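Unit 5: Fruit juice drinks - acidity and sugar

Reading for this unit: Petersen, chapter 2. Lab section with Hanan Qudah.

Terms. "Juice" on its own means the liquid pressed from the fruit, with nothing added except vitamins or returned water. "Juice drink" means juice diluted with water and usually sweetened. The juice share varies widely between products, so read the label before you calculate anything.

Acidity. Citric acid is the main acid in orange products. We report titratable acidity as grams of citric acid per 100 mL. pH is measured separately. The two values do not track each other closely, as the salts present act as a buffer.

Sugar. A refractometer gives degrees Brix, which is dissolved solids and not sugar alone. In a sweetened drink the difference is small. In pulp-heavy juice, filter first. 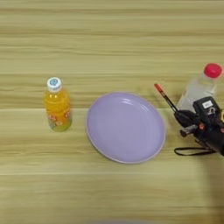

Ratio. Divide Brix by titratable acidity. A drink at 12 Brix and 0.75 acid gives 16. Higher ratios taste sweeter, though aroma also affects the score a taste panel gives.

Before lab: work problems 1 and 2 on the Drevitz sheet. Show units at every step - answers without units get half credit.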